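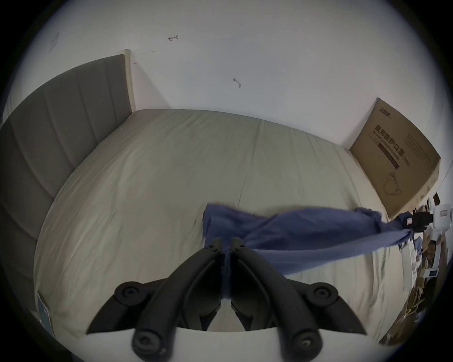 Can You Teach a Robot to Fold a Shirt?

27 October 2018
By the Stanalico science desk

You've probably seen a video of a robot folding laundry. The music is cheerful, the shirt ends up in a neat square, and the people watching clap. Before you clap too, ask one question. Who did the folding?

Sometimes the answer is "a person." There are two common ways to show a robot a job, and in both of them a human does all the thinking at first.

The first way is by hand. You hold a gripper, a tool with fingers like the ones on a robot arm, and you do the job yourself. You pinch a cloth, pull it, and let go. A small camera on the tool records what the tool "sees." Later, a computer studies the recordings and tries to work out which moves go with which views.

The second way is by remote control. The robot's arm is in one place and you are at the controls, a bit like a video game. You move, it moves. The computer saves your moves along with the camera pictures.

So is the robot learning? Well, maybe. Copying is part of learning. You copied letters before you could write a story. But if you only ever copied the letter A, you wouldn't know much about B.

Cloth is a hard thing to start with. A wooden block stays the same shape when you pick it up. A cloth laid across a bed can sag, bunch up, or twist into something like a rope, and it hardly ever does it the same way twice. With two grippers, one at each end, you can stretch it. Pull too hard and it slips out. Don't pull enough and it droops in the middle. Your hands fix this without asking you. A robot has to get it from examples.

How many examples? A team that calls its project Raseo told us they had recorded 2713 of them, all with cloths and towels. That sounds like a lot. Then we asked how many different rooms they had used, and the answer was 3. A robot trained that way might do fine in those rooms and get muddled in your bedroom, where the sheets are another color and the light comes from the other side. The team said they plan to record in more homes in April. We'll believe it when we see it.

Next time you watch a robot video, try asking these:

Is a person steering it right now?
Was the video sped up?
How many tries did it take?
Has the robot seen this exact cloth before?

If the video doesn't say, you don't know. It's fine to say so out loud.

Try it yourself: Put on thick mittens and fold a dish towel using only your thumb and one finger on each hand. Now do it 20 times and start with the towel crumpled up differently each time. Did you do the same thing every time? Could you write down the rules for a friend? Most people get stuck at the rules – and that's why robot builders use recordings.

COMMENTS

mittenhands: I got to 11 and then I got bored. The robot doesn't get bored so that's one point for the robot

Barrientos Grade 4: Our class tried to write the rules. We filled two pages and the towel still came out wrong.

sockdrawer: but if a person does all the folding why not just let the person fold it

Contact: Stanalico, Trarnesmont | © 2018 Stanalico | Back to top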